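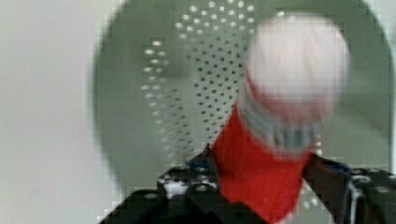 Nepia grasp re-labelling package

Supplier: Stikodine, Grundurdale
Part number: NEP-146
Status: available to order
Page revised: 2022-10-09

Nepia is a software and mounting package for laboratories that train pick-and-place policies on a single arm with a parallel gripper. It takes recorded episodes from a wrist camera and a fixed table camera, finds the moment of closure in each, and re-labels the grasp from what the wrist camera sees afterwards. The output is a corrected set of grasp labels in the same order as the input.

Method

Most recording software marks a grasp as good when the fingers stop short of fully closed. A finger can stall on the rim of a plate or on the table itself, and the episode is then stored as a success. Nepia disregards the finger position after closure. It compares the motion of the image region between the fingertips with the motion of the background. If the region stays fixed relative to the fingers while the background moves, the grasp is labelled as held. If both move together, it is labelled as missed. A third label, slipping, covers cases where the region drifts slowly along the fingers.

Blurred images are kept. Earlier versions discarded them, which removed many of the fast lifts and biased the labels towards slow ones. The method was worked out by Ngaio Goodwin and Kobina Eshun, and the blur handling was added by Paora Tapsell.

Table layout

The package is intended for mixed household items on a light, plain surface: plates, bowls, mugs, packets, utensils and toy food. Objects may stand, lie on their sides or sit on other objects. A packet lying across a plate is acceptable, as is a cup on its side close to the table edge. Large fixed items such as a countertop appliance should be entered in the mask file so that they are treated as background.
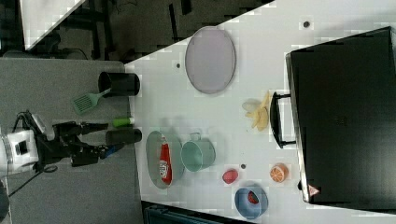
Results

The reference set holds 3,000 episodes recorded at the Numgate bench. Hand checking by two readers disagreed with the original finger-position labels in 146 of them. Most of the disagreements were flat objects, where one finger had gone under the rim and the other had not. The re-labelled set was used to train a policy of the same size as before; the comparison is given in the technical note supplied with the package.

Known limits

Thin utensils lying flat give weak image motion and are often returned as unlabelled.
Clear objects have not been tested.
Dark objects between dark fingers need the higher exposure setting.
The slipping label is less reliable than the other two and should be checked by hand before use in training.

Supplied with the package

Wrist camera bracket, with screws
Table camera clamp
Calibration card
Software licence for 2 workstations
Technical note and mask file template

Cameras, arm and gripper are not included. The bracket drawing can be sent before ordering to check clearance.

Orders and support

Orders: Warrick Prendergast, Stikodine
Installation and calibration: Bevan Bright
The next release is planned for January and will read the existing mask files without conversion.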